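Read the whole Tesandale lounge application last night, appendices included. It's 245 pages. I have questions, so this is going to be a long one.

Short version for people who mute threads: Pruvost wants to open a cannabis lounge next to its shop on the old bank block. The city seems to love it. I'm not against it. I just don't believe most of the numbers in it.

I'll say up front that I buy from Pruvost. The flower's fine, the staff are fine. I also think people who rent should have somewhere legal to smoke. If your lease says no smoking and the park says no smoking, you've got a legal product and no legal place to use it.

That's the best argument for the lounge, and the application gets through it in one paragraph on page 7. Then it's foot traffic, foot traffic, foot traffic.

So let's do foot traffic. The claim is that the lounge will "activate the block" in the evening. The source for that is a study of what happened when a lounge opened in a beach town. With a boardwalk. And hotels.

We have one motel and it's by the highway.

The study was also paid for by the company that ran the lounge. You find that out in a footnote. I'm not saying it's wrong. I'm saying if a bar paid for a study that said bars are great, you'd want a second study.

Next: the lounge can't sell alcohol. State rule, fine. It also can't cook food on site, because Pruvost didn't apply for a kitchen. So the business is a room, soft drinks, packaged snacks and whatever you bought next door.

How does that room make money? The plan says a cover charge plus "dwell-based spending." I had to read that twice. It means they hope you'll sit there long enough to get hungry and buy chips.

I've been high and hungry. I would absolutely buy chips. I would not buy enough chips to pay rent on the bank block.

A guy replied asking why I care if a private company loses money. Fair question. I care because the city is waiving the permit fee and redoing the sidewalk, and both of those are tied to the sales tax projection, and the sales tax projection is tied to the chips.

If the lounge closes in a year we've still paid for the sidewalk. Okay, we get a sidewalk. I'll take the sidewalk. But call it a sidewalk project then.

Now the air. Everybody asks about the air and they should. There are apartments upstairs.

The application says odor will be handled by a Vidach filtration unit "or equivalent." Those two words are doing a lot of work. Equivalent according to who? There's no spec sheet in the appendices. There's a brochure. The brochure has a fern on it.

I called the city planning desk and asked if anyone had seen the unit run in a building with apartments above. The person was very nice and said that would come up at inspection. Inspection is after construction.

So the order is: build it, fill it with smoke, then find out.

The complaint process for neighbors is an email address. That's the complete process. You send an email to Pruvost and Pruvost decides if it smells.

I talked to Milagros Urquijo about this part. She lives in one of the units upstairs and said I could use her name. She's not anti weed, she's got a medical card. Her words: "I'd like to pick when I smell it."

She also told me the flyer about the public meeting got to her building the morning of the meeting. The city says it was mailed well ahead. I've asked for the mailing record. If I get it and it shows I'm wrong, I'll post it here.
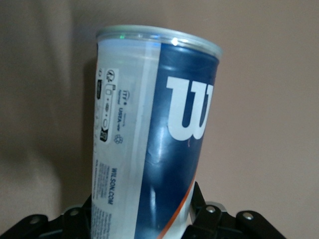 Tennis ball can, lid on.

Okay, back. Next part is driving, and I want to be careful, because I've seen this argument done badly by people who want the whole industry shut down. I'm not one of them.

The plan says guests will be "encouraged to use ride services." Have you tried getting a ride in Tesandale after 9 at night? I did it in April. The app showed me one car and it was on the other side of the river.

There's a bus. The last one leaves before the lounge would close. The application lists the bus stop under transit access anyway, with the walking distance and everything. It doesn't list the schedule.

Somebody's going to say bars have the same problem. Yes. Bars do have the same problem, and we handle it terribly, and I don't see why the new thing should copy it.

A bartender at least has some training on when to stop serving. What does lounge staff get? Per the application, a 4-hour online module. I looked for what's in the module. It's "in development."

Edibles are the part that worries me most. You can buy one next door, eat it in the lounge, feel nothing, pay your tab, and be on the road when it shows up. Anyone who's eaten one knows exactly what I mean.

Is there a plan for that? There's a sign. I mean that literally, the plan is a sign that says "start low, go slow." There's a drawing of where on the wall it would go.

Then there's Rinow. If you haven't followed this, Rinow is the drink line Pruvost wants to feature. Supposed to hit faster than a gummy, so people can tell where they're at before they leave.

If that's true, good, it helps with the exact thing I was just complaining about. So I went looking for the evidence. The application says "fast-acting." The can says "fast-acting." The website says "fast-acting" in a bigger font.

No time range anywhere. Faster than what? I wrote to them asking for whatever testing they had. Got back a coupon.

I did use the coupon. It tasted like grapefruit and pennies. I felt it in a while. That's one person on one couch on an evening when I'd skipped dinner, so please don't quote me as data.

Jobs! The press release says the lounge "supports nearly 9 new jobs." I've been staring at "nearly 9" for two days. Is that eight? Then say eight. Is it eight people and a guy on Saturdays?

The staffing chart in the appendix doesn't help. It has job titles and no hours. "Host" and "guest guide" are listed separately and have the same description word for word.

Pay isn't listed either. I asked two people who work the shop counter if they'd been told about moving over to the lounge. Both said they heard about it from the newspaper. Not naming them, obviously.

Some pushback I've gotten so far, answering in one place so I can go eat.

"You just hate small business." Pruvost has shops in three counties. It's doing okay.

"You'd never ask this of a brewery." I went to the brewery hearing and asked about parking for so long that they cut my mic. There's video. Please don't look for it.

"Legal people should be able to do legal things." Agree. That's the renters argument and I wish they'd led with it. If you built this thing for renters you'd open earlier, you'd skip the cover charge, and you wouldn't put it where most of the customers are going to drive in.

"The taxes go to schools." Some of the state tax does. The local piece goes to the general fund, and the general fund can go to anything. Read the ordinance, it's short. I checked because I used to repeat the school thing myself.

"So vote no?" I don't get a vote, the council does. If I did, I'd say not yet. I'd want the actual model number of the filter. I'd want a complaint line that goes to the city. And I'd want closing time moved up so it's before the last bus. None of that kills the project.

Moving the closing time costs them the late crowd, I get that. But their own chart shows the late crowd as the thinnest slice of the night. Page with the bar graph, I'll post the page number when I find it again. My printout's all over the kitchen.

One thing I'll give them credit for: the security section is solid. Cameras on the doors, ID check at both entrances, no carryout of opened product. Whoever wrote that part has worked in a real shop. I don't think the same person wrote the finance part.

Correction to an earlier post. I said the city is "redoing the sidewalk." It's the sidewalk and the curb ramp. The curb ramp was due anyway and I shouldn't have lumped it in. The sidewalk I stand by.

Second correction, someone from the block messaged me: there are two brochures in the appendix. The other one is for the chairs.

Update since people asked. Pruvost's account replied and said they "welcome the conversation" and that filter details will be shared "at the appropriate stage." I asked what stage that is. They liked my post.

Milagros is going to the next meeting and plans to speak about the complaint email. If you live upstairs or next door, go with her. Sign up at the table before it starts or they won't call you.

If you're in another town with a lounge that's been open a while, I'd really like to hear from you. Mostly: does it smell in the hallway, how do people get home, and is it ever full? Replies are open. DMs too if you work there.

Found it, the bar graph is on page 88.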